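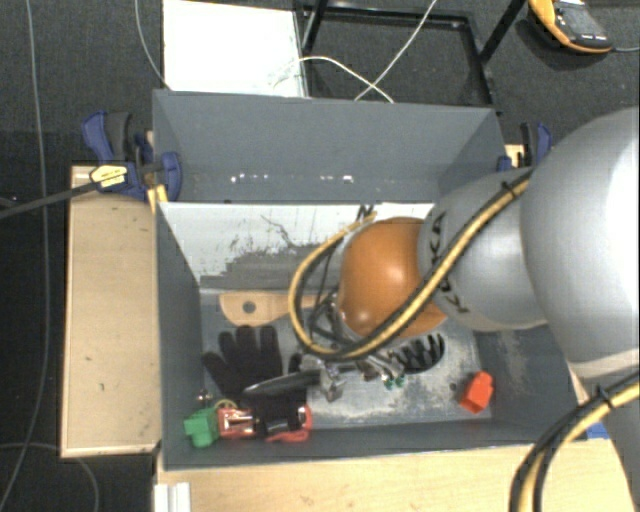 Two-section bin and KUKA arm

Chisholm Snack Nutrition Project, March update

What a great month for the lower-sodium cracker! Guangming Mao's kitchen team got recipe 3 down to 185 mg of sodium a serving, and tasters at Cevgate still asked for seconds. We've now collected 937 taste cards (thank you, Saturday crew!). Two jobs carry over to April: the fiber blend, which still crumbles, and the serving-size label.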